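Flarnora Household Handling Program
Progress report to the Clornham Fund, second reporting period
Prepared by Gervasio Daza, program lead, Riltden site

Status

The program is on schedule against the revised work plan. Collection of demonstrations for the tabletop tasks began in July, once the workstations at Riltden had been commissioned and operators had finished their induction. This report covers collection, review and labelling. Expenditure is reported separately in the acquittal already lodged through the Fund's portal.

Work completed

The work plan called for 200 accepted demonstrations of each core task by the end of the period. The target was met for three of the four tasks: placing an item in a bowl, moving an item between two containers, and setting a cup upright. The fourth, folding a cloth, closed the period at 80 accepted demonstrations. Operators found the cloth task slow to learn, and a good share of the early attempts were withdrawn at review when the cloth had been dragged across the table before it was gripped.

Each demonstration is performed by a trained operator through the leader controls. Joint positions and camera views are recorded together, and the episode is saved with the task name, the operator's code and the table layout. Episodes in which the operator pauses for longer than the agreed limit are kept but held apart from the training set. The Fund's technical adviser asked last period that failed attempts be retained as well, and this is now done. They are stored under their own heading and have already been of use in checking the success labels.

Variation in the recorded material

The first-period report noted that the pilot recordings were too much alike. The same bowl stood in the same place on the same bare table, and the trial policy performed poorly as soon as anything was shifted. The collection sheet has since been rewritten. Operators now draw a layout card at the start of each block, and the card sets the position of the receiving container, the item to be handled, the table covering and which arm is to lead. There are 44 cards in circulation. Some combinations proved awkward to reach with the left arm and have been redrawn – the numbering was left unchanged so that earlier episodes can still be traced to their card.

Lighting has not been varied on purpose. The Riltden floor is lit from overhead throughout the working day, and reflections from the tabletop show up in a number of the recordings. The team regards this as acceptable for the present stage and will revisit it when the second site comes into use.

Review and labelling

Two reviewers look at every episode independently. Where they disagree, the episode goes to a third. In the bowl task most disagreements concerned the moment of release, as one reviewer would mark it when the fingers opened and the other when the item came to rest. The labelling guide now defines release as the first recorded instant at which neither finger is in contact with the item. Earlier labels were corrected to match, which took longer than planned and delayed the interim data release by one fortnight.

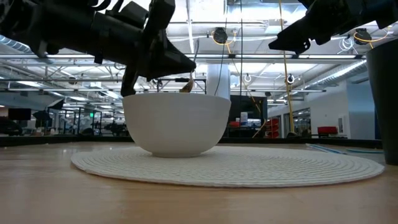
Ross, in written comments on the draft of this report, asked that the bowl task be given more attention next period, on the grounds that a policy trained only on clean drops over the centre of the bowl will not learn what to do near the rim. The comments also questioned whether a bowl on a woven mat and a bowl on bare wood should be counted as one layout or two.

Both points are accepted. Table coverings will be counted separately from the next period, and 27 further blocks have been scheduled for off-centre placements.

Matters for the Fund's attention

Approval is sought to carry the remaining cloth demonstrations into the third period, within the existing budget. Approval is also sought to replace the gripper finger pads at shorter intervals. Worn pads were identified as the cause of several slipped grasps, and those episodes had to be recorded again.

The draft data-sharing schedule is with the Fund for comment. Subject to that advice, the next release will consist of the accepted episodes for the three completed tasks, together with the labelling guide and the current set of layout cards.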